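Parar (recording service)

Parar is a subscription service that supplies first-person recordings of manual tasks to developers of household and facility robots. It is offered by Kerance, a firm founded by Reet Lepik, and covers short tidying, sorting and packing jobs performed by people in ordinary workplaces, gyms among them.

Recordings are sold in sets of 100, grouped by task and location. The gym series includes returning weights, rolling mats and storing hand grippers in a plastic bin.
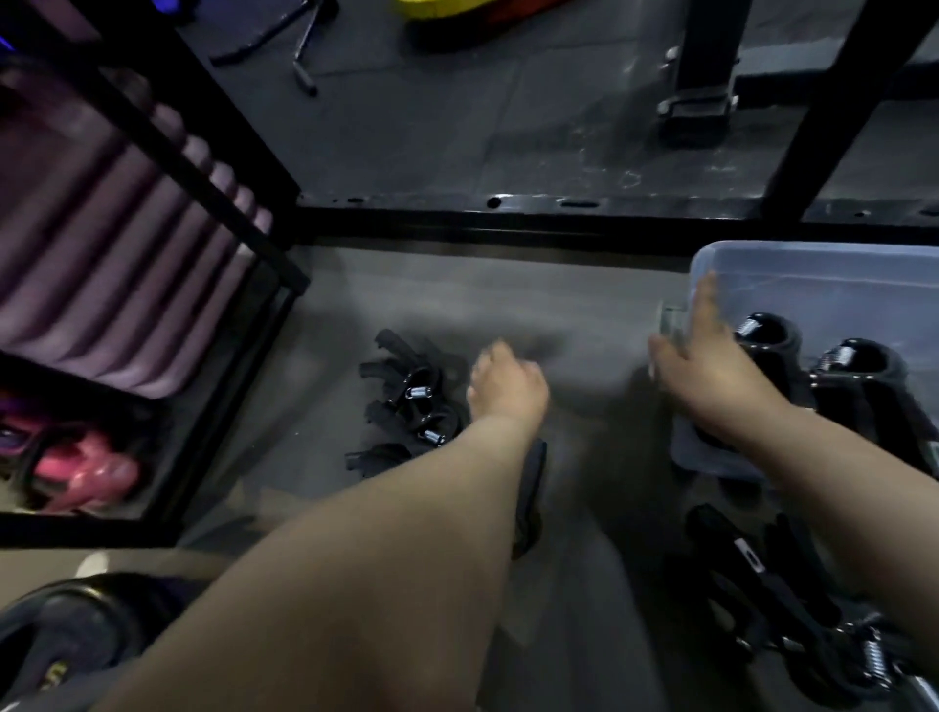 Each set comes with written task notes and a record of the site. The base plan allows 1000 recordings a year, and a larger plan allows 2000. Custom tasks may be ordered under a separate agreement – these are planned by Povilas Strazds, the head of field work.

Small items with springs and hinged handles are listed in the catalog as "tangling objects." The category was added in October at the request of Disdale, an early customer.

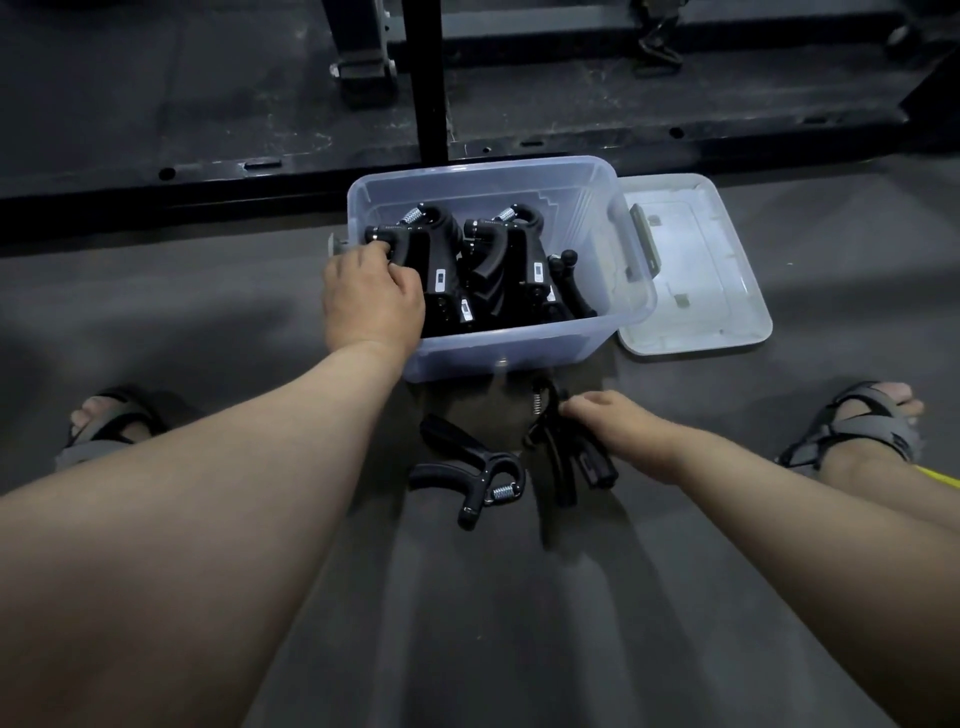

The catalog lists 148 tasks. A competing service, Ramanauskas, offers a wider choice of kitchen work but does not cover gyms. Reviewers have noted the detail of the task notes in Parar, while criticizing the slow delivery of custom orders.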